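Small Object Photography, Unit 2
Handout: table and backdrop
Tutor: Lucero Pacheco. Room bookings: Aníbal Ospina
Revised 6 Feb 2026

Bring this sheet to the practical. The session runs for 90 minutes and the first part of it is setting up, so please read the notes beforehand.

1. The table

We use a matte white top for most of the unit. Gloss gives you a second, upside-down copy of the object and a bright streak wherever a lamp is aimed at it. Matte spreads the light out, and what you get is a pale grey-white that changes slowly across the surface.

A white table rarely photographs as plain white. Expect one part to come out brighter and cooler in colour, with a soft grey patch off to one side. Learn where that patch falls before you put anything down. If it sits under your object, turn the table or shift the lamp. Fixing it on the computer afterwards takes longer.

2. Cleaning

Wipe the top with a damp microfibre cloth, then a dry one. Work from the far edge towards yourself. Don't use the spray polish from the cupboard, as it leaves a sheen.

Then crouch until your eye is level with the surface and look across it. Crumbs, lint and bits of eraser show up from there. Specks near the back edge are the ones people miss, and they're a nuisance in the final picture — a tiny dark dot on pale grey draws the eye straight to it.

3. The backdrop

The light grey fabric hangs behind the table. You have two choices:

Pulled flat: clip it along the top and weight the bottom hem. Suits catalogue work, such as the Cokwood boxes you will shoot in May.

Left draped: let it bunch and fall in soft folds. The folds run from mid-grey in the shadows to nearly white where the light catches them. This gives some depth behind a plain object, but it can compete with a patterned one.

Leave a gap of 35 cm between the table edge and the fabric if the room allows. Any closer and the object's shadow can land on the folds.

4. Edges and corners

Check the line where the table meets the backdrop. Shot from above and at an angle, the far edge becomes a long slope and the top turns into a wedge, narrow on one side and deep on the other. A corner may come into view as well. You can use this on purpose, but don't leave it to chance. For the first exercise, keep the far edge level and out of the way of the object's outline.
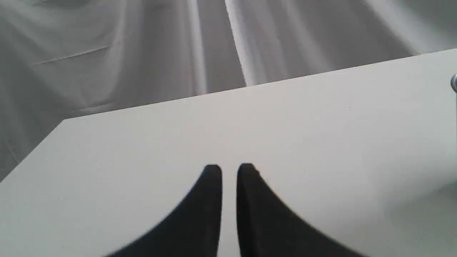
5. Packing up

Fold the fabric loosely over the rail, wipe the table again and return the clips to the Jakubowski tin. Test shots are due 48 hours after your practical.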